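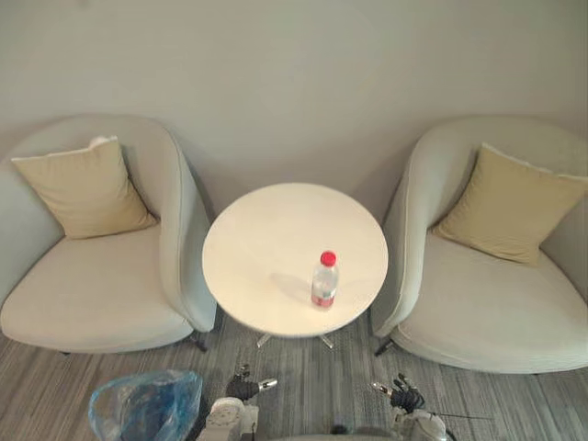
Ovimgate asked, before anything else, whether the hand had let go of the bag or only thought it had, and could we please stop sending them spreadsheets and send the recordings instead. Fair enough. These are the recordings.

Drevar bag faults, README

What you've got

Drevar is our set of tidying recordings from the Tunudby rooms: a two-armed robot, ordinary furniture, and rubbish that needs to go in a bag. Most of the full set is dull in a good way. This folder is the other bit, the runs I pulled out while chasing one particular fault, plus enough normal runs to compare them with. There are 2574 episodes in total, and 14 of them contain the fault. I know that's a lopsided split! I didn't want to thin out the normal ones and have you tune something that shouts every time it sees plastic.

The fault, as best I can tell it

The robot puts something into a thin plastic bag. The hand opens. Dumlao (our arm controller, you'll see its name all over the logs) gets an "open" back from the fingers and starts the retreat. Meanwhile a bit of the bag is still caught, either between two fingers or folded over a joint, and the whole thing comes along with the arm. In the mild cases the bag shuffles across the floor a little and slips free. In the bad ones it lifts, tips, and whatever was inside goes everywhere.

The finger sensors aren't lying, exactly. The joints really are at their open positions. Thin film weighs next to nothing and pushes back even less, so there's no force reading worth having until the arm is already moving and the bag has gone tight. By then the retreat is running at full speed. The stop does come, but it lags the first tug by up to 300 milliseconds, and that's long enough to tip a bag over.

I spent far too long blaming the joint calibration for this – if you find notes in the logs saying "recalibrated, should be fine now", please ignore them. It wasn't fine now.

Why I call it a safety matter

A dropped wrapper is only annoying. What bothered me was the episode where the film stayed caught and the arm carried on to its next job with the bag trailing. The robot works among chairs and tables, and there may be someone sitting on one of them. A dragged bag can pull a drink off a table or end up round somebody's ankle, and a stop that only looks at force on the hand won't notice either. We also had one run where the loose end drifted in front of the wrist camera and the planner took it for free space. I hit the button on that one.

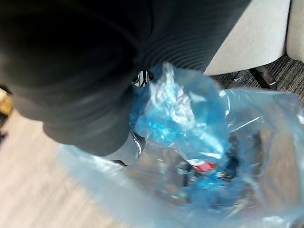

So the wrist view matters more than I first thought, and it's also the hardest one to label. Clear film shows you whatever is behind it, bent out of shape. Highlights jump about from one moment to the next. Quite often you can tell there's plastic right by the fingers and still not be able to say whether it's held or just touching. Where I couldn't tell, I put "unsure" and left it there. Please don't turn the unsures into noes. I did that in an early version and the detector trained on it was very confident and quite useless.

How it's laid out

Each episode has its own folder with the head view, the wrist views where we have them, the joint positions, the hand forces and the Dumlao log. The labels are in one plain text file at the top level, one line per episode. The columns are the episode number, the contact label (held, touching, clear or unsure), the moment the hand reported open, the moment the bag first moved, and a free comment. The comments are mine and some were written late at night. Spelling varies.

The head and wrist views start at slightly different moments. Line them up by the clock in the log. Don't go by the first picture in each folder, or you'll think the bag is moving before the hand gets there.

Things missing or wrong

The force readings are absent from 6 episodes after a cable worked loose. The folders are still there and the views are good, so I kept them in, but a loader that expects a force file will fall over.

Everything comes from Tunudby, so you get the same few rooms, the same daytime light and a small choice of bags. I'd love paper bags and proper bin liners in here, and there aren't any yet. I also can't tell you how often this happens out in the world. I went looking for it, and for a good stretch I was setting up the bag in the way I thought most likely to snag, so please don't quote a fault rate from this folder.

No episodes with people in reach of the arms are included. We stopped doing those as soon as the fault turned up and haven't gone back.

What we've changed on the robot

Two things so far. The retreat now begins with a short slow lift, a pause, and a look through the wrist view before the arm does anything quick. And if the bag moves when the arm moves, Dumlao holds still and asks for help. It's slower and it nags, mostly over shadows. I'll take the nagging for now.

I tried shaking the hand to free the film as well. Don't! It works nicely right up to the time it flings something.

If you're using this

Try things with the arms at low speed first, with somebody by the stop button who isn't also looking at a laptop. If you train a snag detector, test it on whole episodes, with no episode split between training and testing, as neighbouring moments look nearly identical and your numbers will come out lovely for no reason.

Corrections to the labels are very welcome, especially for the unsures. Send me the episode number and the log time, and say which view you were looking at when you decided. Ovimgate have already sent back a handful, and I'm still working through those for the next release, probably in November.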